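Firneseo takes robot training into the living room

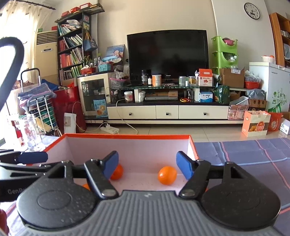

Firneseo has begun recording household tasks in private homes, with people showing the work by hand instead of steering a robot from a desk. The company says it collected 2428 demonstrations by the end of June, most of them simple jobs such as picking up fruit, folding cloths and closing drawers.

The project is called Nulten. A person holds a gripper in each hand and does the task at normal speed, and the recordings are later used to train a two-armed robot. Each household gets a short lesson before it starts, then works through a list of tasks in its own rooms.

"We had clean data from our lab in Reuter, and the robot did fine as long as it stayed in Reuter," said Olga Insaurralde, who runs the project. "Homes are full of things. We wanted that in the training."

Of the recordings made so far, 1309 involve moving food into or out of a box or bowl. Another 104 were thrown out after review – mostly takes where the person stopped halfway or dropped the item and picked it up with bare fingers.

Remote control has not been dropped. Thiện Vi, an engineer on the team, said it is still used for tasks where the robot has to push hard, such as opening a stiff door. Those sessions are held at the company's Bundard site.

Firneseo plans to add 10 more homes this fall. Households are paid by the hour.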